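Prerkeo notes: trimming the idle frames
Oct 2, 2018

We now have 962 demonstrations of the box packing task, all done by hand with the gripper tool. The first policy trained on them hovered a lot. I blamed the network for a while, but the data was full of pauses where the operator was deciding what to pick next.

So I cut every pause longer than 15 frames and trained again on the same 200 episodes. Hovering dropped in most runs. Beaded bracelets are still the worst items – 17 failed grasps, mostly on strands that sag between the fingers.

Next I want to try the same cut on the Lanberg set, probably in November.
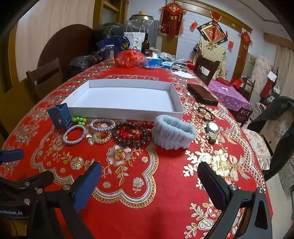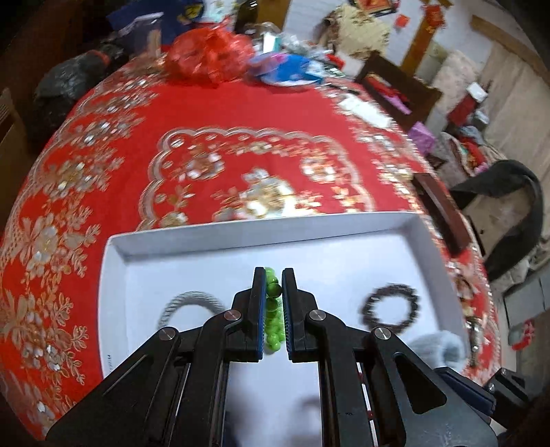 Bracelets and the white box on the red tablecloth.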